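3.2 Household inventory and coding

Each participating household in Mukmont completed a storage inventory over a period of 30 days. Respondents listed every container used to hold small personal items, gave its usual location, and recorded each time an item was put in or taken out. The inventory form was adapted from the Pelkonen storage schedule, with two changes: the category "drawer insert" was dropped, and lidded containers were split by closure type.

The final data set held 1044 container records. Records were coded by 2 raters working separately. Disagreements were most common for containers with mixed contents, where the schedule asks for a single main use. In these cases the raters assigned the use named first by the respondent — a rule that favors recent activity over long-term storage and may inflate the share of daily-use containers.

Closure type was coded as open, loose lid, hinged lid, or drawer. A hinged lid was coded as such whether or not it had a latch, and latches were entered in a separate field. Figure 2 shows a container of the hinged type.

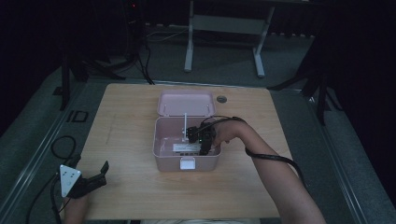 Figure 2. Hinged-lid storage box with front latch tab, lid open.

Retrieval frequency was computed per container and then averaged within closure type. Containers with no recorded retrievals were kept in the analysis with a value of zero. Households in the Trirkon district returned shorter logs than those in Skarkel, so district was entered as a fixed effect in all models reported in Section 4.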